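Bultbridge Group Opens Second Round of Simulated Example Gathering

Mar 12, 2021

The robotics group at Bultbridge has begun a second round of work to gather examples for Cosau, its learning system for two-armed household robots. All of the work in this round takes place in simulation, in furnished rooms prepared by the group's staff in Gellstead.
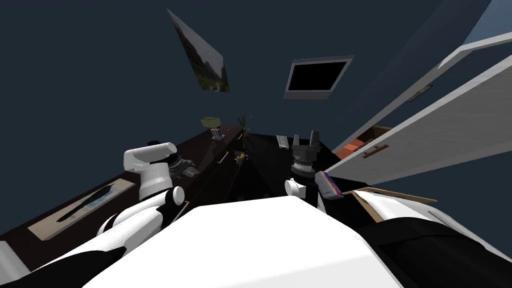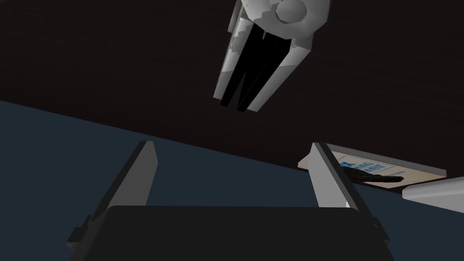

Computer-rendered views from the current round.

The first round, which closed in December, produced 1,622 examples. After review, 748 were accepted for training. The remainder were set aside, in most cases for incomplete records or for long pauses in which neither arm moved.

"We accepted fewer than we had planned," said Kerubo Mfaume, who directs the program. "The standard for acceptance was the right one, and it will stay as it is. What has changed is the preparation operators receive before they begin recording."

Each example is made by a human operator who guides both arms of the simulated robot through a household task from beginning to end. The movements of the arms and grippers are stored together with the rendered views, and the system is later trained on the two in combination. Operators work in shifts of around two hours.

Reviewers will now see an example within a day of its recording — in the first round the wait was often several weeks — and will return written comments to the operator. Obadia Tanui has been appointed to lead the review. Kheri Mwaipopo and Jabari Mwaipopo will continue to prepare the rooms and to vary the placement of furniture and small objects between sessions.

The round also introduces Shi, an internal tool that checks each recording for missing data before it is passed to a reviewer. It was developed by Kiprono Ogola and has been in trial use at Gellstead since the close of the first round. The tool does not judge the quality of a movement, and that decision remains with the review staff.

Operators who took part in the first round may apply to return. New applicants must complete a short practice course, and its recordings will be kept separate from the training set. Inquiries should be addressed to the program office at Bultbridge.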